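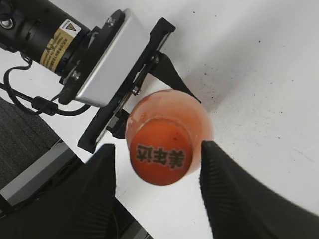

The usual argument about two-arm manipulation stacks is an argument about the policy: which architecture, how many demonstrations, how long an action chunk. Most of the failures we log on the Tawhiri bench are decided elsewhere, in the layer that passes control of an object from one arm to the other. That layer deserves its own design and its own tests. In most codebases it gets a boolean.

The boolean is normally called something like "grasped." It is set when finger width stops changing and motor current passes a threshold. For one arm and a rigid block this is adequate. For two arms and a soft drink bottle it is not. The first arm holds the cap, the second closes near the base, and both report "grasped" within 40 milliseconds of each other. The planner now has two true values and no statement about which arm is allowed to move.
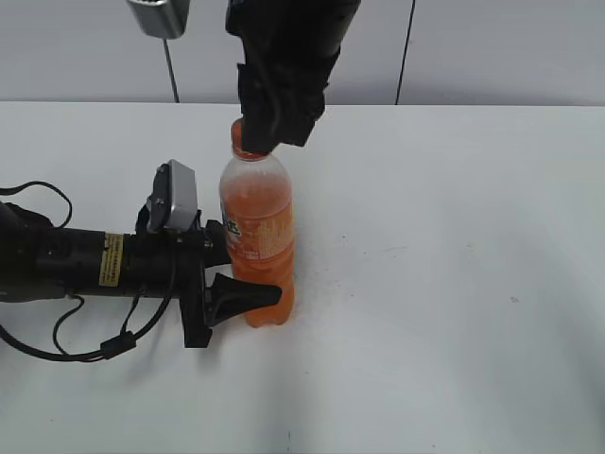

Our planner, Hovus, used to resolve this by priority. The arm named first in the task file kept authority until it released. The rule is easy to read and wrong in a specific way: the releasing arm must comply with the holding arm for a short interval before it opens, and a priority rule has no place to put that interval. We replaced it with an explicit ownership record per object. The record has 5 states, two of which are shared, and each shared state names the arm that is stiff and the arm that is compliant. The controller reads stiffness from the record and nowhere else. The change took 2 weeks, most of it spent deleting special cases.

The objection is that a learned policy will absorb all this given enough data. It may. I would still want the record, for the reason I want a type checker in a codebase with good tests. When a trial fails, the log should say who owned the bottle. A trace of joint targets does not say that, and reconstructing it by hand is slow work.

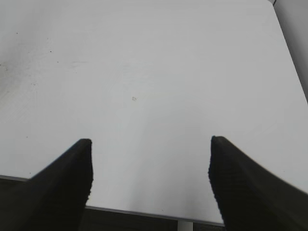
Perception has the same problem one level down. Our detector, Gravov, was built to answer "where is the bottle" and was given no way to answer "there is no bottle." A wrist view with open fingers over bare white tabletop is the cheapest negative available, and the small gray smudge near the middle of such a view is precisely the kind of thing a detector with a forced output will choose. Thresholding the confidence does not fix it, as the scores are normalized over candidates. We added a null class and trained it on views like that one. It should have been in the first version.

Negatives also matter for the ownership record. An arm with nothing between its fingers must be able to say so with evidence -- width, current and an image -- before the planner will offer it an object. Two of the three are not enough. Width alone confuses a thin part with a miss.
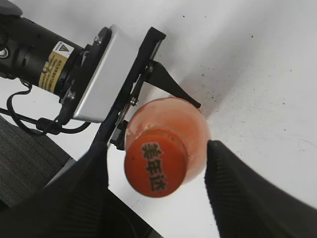

The top-down case is harder than the empty one. From above, a bottle collapses to a disk, and the disk says almost nothing about height or tilt. We feed the fixed camera and the wrist camera to Gravov together and let the planner reject a pose when they disagree by more than 3 millimeters. People complain that this rejects usable poses. It does, and the cost is a retry.

My recommendation to anyone starting a two-arm stack is to write the handoff protocol before choosing the policy. Put it in a file both arms load, version it, and replay old logs against every change. Nakska, our replay tool, is a small program with a poor interface, and it has found more handoff bugs than the simulator has. The simulator has perfect contact timing and therefore never produces the case where both arms believe they are in charge.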